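Section 6: Folding a T-shirt with the hand grippers

People ask me whether a machine can do the laundry yet. My answer is "bits of it, if you're patient", and this section covers one of the bits. You'll be teaching the Skedeton folding routine by doing the job yourself with a pair of grippers, one in each hand. Allow 14 minutes for your first shirt. (I took longer, and I wrote the manual!)

Before you start, finish the pairing steps in Section 3 and charge both grippers.

1. Lay the shirt on the bed, as flat as you can be bothered to get it. A sleeve that bunches or a hem that folds over is fine, and I'd leave it. Real washing looks like that.

2. Bring the fingers in low over the bottom edge of the shirt, tips nearly together, and hold still until you hear the beep.

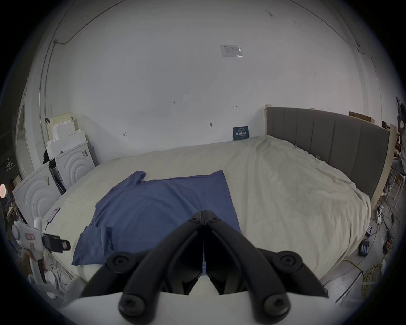
3. Open the fingers a little, push down into the cloth and close. Go for a proper pinch of fabric. If you only catch a thread or two it'll slip out as soon as you lift.

Note: the duvet is soft and gives way under the tips, so press harder than you would on a table. Nisha Saxena, who tests for us at Gimside, gets a good grip almost every time by leaning in from the wrist.

4. If the shirt ends up in a heap, don't start again. Press one gripper into the heap, keep it there, and use the other to look for an edge.

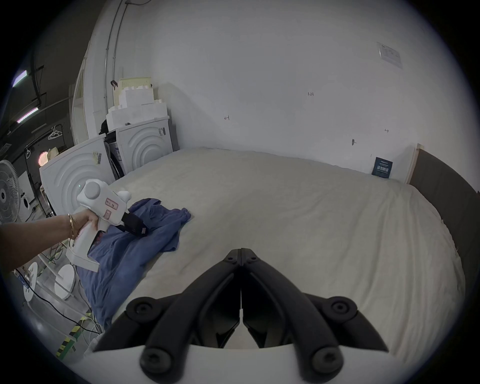 Fig. 11. Pressing down on a bunched garment.

Caution: keep sleeves, long hair and dangling straps clear of the finger joints. They pinch, and it hurts.

5. Once you've got a corner in each gripper, lift both together and move your hands apart slowly.
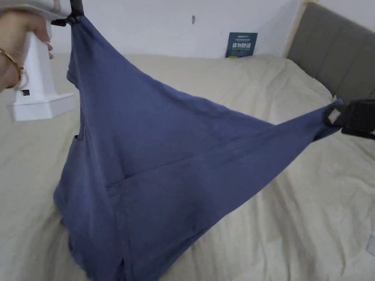

Lifting is where the Skedeton routine still falls down when it works alone. It copes with towels, which hang straight, but a T-shirt is a floppy thing and the middle goes wherever it likes. With one corner held high and the other out to the right, the cloth sags between them in heavy overlapping folds, and the software has to guess which fold hides the hem. I'd love to say it guesses well. Most days it wants you to do the next step.

6. Lower the shirt, let the bottom touch first, then draw both grippers towards you.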